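Guides > Flirkance Tableware > Getting Started > Sorting and Stacking

Last updated: 20 January 2020
Reading time: 5 minutes

Section 3. Sorting and stacking your dishes

Now that everything is unpacked and has had its first wash, it's time for the part most families like best – getting all those colors into tidy stacks. Take your time with this, and let the children help if they're around (they usually want to be in charge of the cups).

1. Spread a plain cloth over a table that stands level. We're fond of dark green ourselves, as the bright plastic shows up so nicely against it and small pieces are easy to find.

2. Set out the bowls, plates and cups where you can reach them. They don't need to be in rows, and it doesn't matter if a cup rolls onto its side while you're busy with something else.

3. Look each piece over and put aside any that still feels damp under the rim.
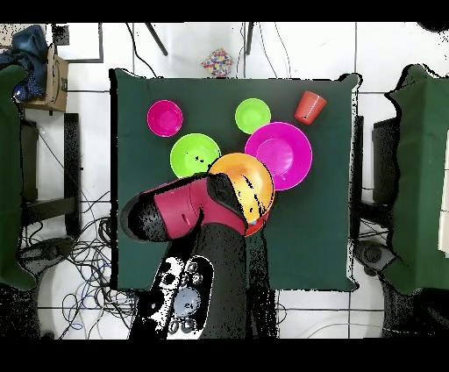
Can I stack different colors together?

Color makes no difference at all, so mix them however you please. Go by size and shape, and keep the wide, flat pieces toward the bottom.

4. Begin the stack with your plates, largest first. Lay each one down gently and give it a small turn until it sits without rocking.

5. Add the bowls on top, big ones before little ones. A small cup can go inside the uppermost bowl if there's room for it to stand.

6. Keep the taller cups to one side. They take up less space on a shelf of their own, and you'll be glad of it when somebody wants a drink in a hurry.

Note: A plate that peeks out a little from under its neighbor is fine while you're working. Straighten the edges before you lift anything, with one hand flat on each side of the pile.

Caution: Don't press down on a stack to make it shorter. Bowls that are pushed together tightly can be a real nuisance to get apart, and pulling at the rims may leave marks. If two do get stuck, run a little lukewarm water over the outer one, wait a minute, and twist gently.
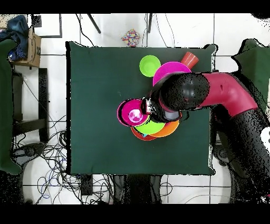

Rungnapa Jaidee wrote to us in November that she leaves one bowl of each size out of the stack for everyday breakfasts, and that her cupboard has stayed neat ever since. She also slips a paper napkin between the bowls, which she says keeps them from clinging to each other in warm weather.

7. Carry the finished stack to the cupboard with both hands underneath it. If it feels top-heavy, make two trips – the dishes will wait for you.

8. Fold the cloth inward so any crumbs stay inside, and shake it out over the sink or the back step.

Note: Shelves should be at least five inches deeper than your widest plate if you'd like to store cups in front. For cleaning and stain removal, please go on to Section 4.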